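Bundard House Refurbishment
Progress report for April

Summary

Work on the ground floor is on program. The rewiring is complete and tested, and first-fix plumbing is complete except for the utility room. The second floor remains closed pending the floor repair described under Carpentry. No change to the end date is requested.

Electrical

All original cable on the ground floor has been removed and replaced. The new panel from Pasix was installed in the hall closet and labeled by circuit. Insulation resistance readings were within limits on all circuits except number 7, where a damaged run behind the kitchen chimney breast was found and replaced. The retest passed. Certificates are with Wojciech Sikora.

Plumbing

The supply lines to the kitchen and both bathrooms were pressure tested and held. The drain in the utility room was found to have too little fall. It will be relaid before the slab is patched, at no charge to the grant, under the Mivton contract.

Carpentry and interior fittings

The joists under the rear bedroom have rot at the bearing ends. Four joists need new ends; the rest were probed and are sound. Wall linings are finished in white throughout the ground floor. Pale-brown wood grain has been confirmed for the work surfaces, and samples have been signed off. Door linings are hung, and trim follows once the plaster has dried to the agreed reading.

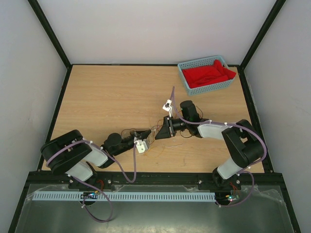 Budget

The joist repair is priced at $4000 and will be drawn from contingency. The replacement cable run on circuit 7 cost $318 and has been charged to the electrical line. No other variations were approved in the period. The Noguchi invoice for plastering is in dispute over the measured area of the stairwell and has not been paid.

Next period

Relay the utility room drain and patch the slab. Complete the joist repair and reopen the second floor. Start second-fix electrical in the kitchen. Agree the stairwell measurement with Noguchi.

Decision needed: written approval to draw the joist repair from contingency. The timber order will be placed on receipt.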